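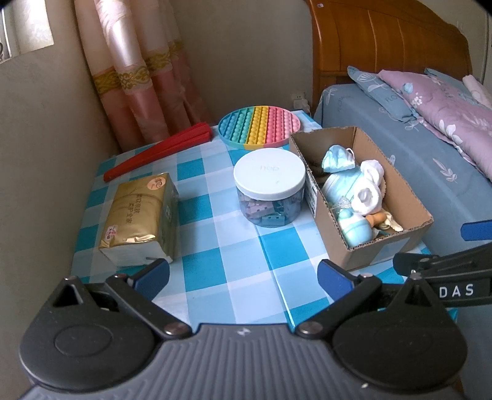 November, 4.40pm

Gripper back together after Grigore swapped the left linkage. Old pivot was sloppy, you could hear it. Pads open and close level now, no rubbing at full width.

Test set on the checked cloth: tissues, fan, pop toy, jar of clips, cardboard box with the mask and bottle etc in it. Same lot every time from now on please!! Pramila's log is useless if things get swapped halfway.

Encoder, closed: 113. Fully open: 1,822. Repeated it, same both times. Yesterday's closed figure was 214 so the new linkage has shifted the zero. Need to change that in the config before anyone records, otherwise the lot is off.

To do
- reset zero (me, tonight)
- threadlock on the pivot screws. Santino has the tube, I think
- 2 spare pads from Bresteck, ask Yasaman wether the order went in
- jar lid: try gripping from the side first, then the top
- fan: no idea. Lies too flat. Maybe come in at the end?

Cable strain relief still just tape. Will do untill the printed clip is ready. Nikola wants it for the arm build at his place after, so dont lose the hex key again.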